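Early learning in Winmont: a conversation with the program coordinator

January 30, 2019

The Winmont Early Learning Centre has 83 children enrolled and a waiting list of 34. Its coordinator, who has held the position since the centre moved to Rainer Street, spoke with the Betedness Family Services newsletter on the place of simple play materials in the program.

She began with the budget. The centre spent $3643 on materials last year, much of it on items that will be used daily until they wear out. "Families sometimes expect to see more screens," she said. "We explain that a child of three learns a great deal from fitting a shape into a hole, and from finding that it does not fit."

Staff are asked to wait before offering help. The coordinator described this as the hardest habit to teach new educators. "An adult wants to turn the piece around for the child. We ask them to sit on their hands and count to ten. Very often the child has tried another way by then."

Colour also has its uses. Educators name colours in passing during play and do not test children on them. Parents who attended the November information evening were encouraged to do the same at home. 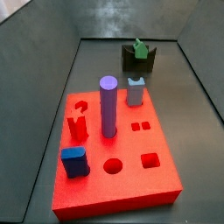 A purple cylinder standing in a round opening in a red foam board. 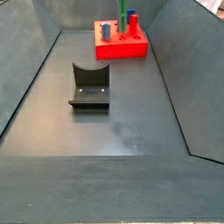
Plans for the coming year

The centre will open a second toddler room in the former Uvitent building, subject to licensing approval. Fees will not change before the room opens. "We would like siblings to be placed together where we can," the coordinator said, "and we will write to every family on the list once the dates are settled."

Enrolment forms are available from the front office.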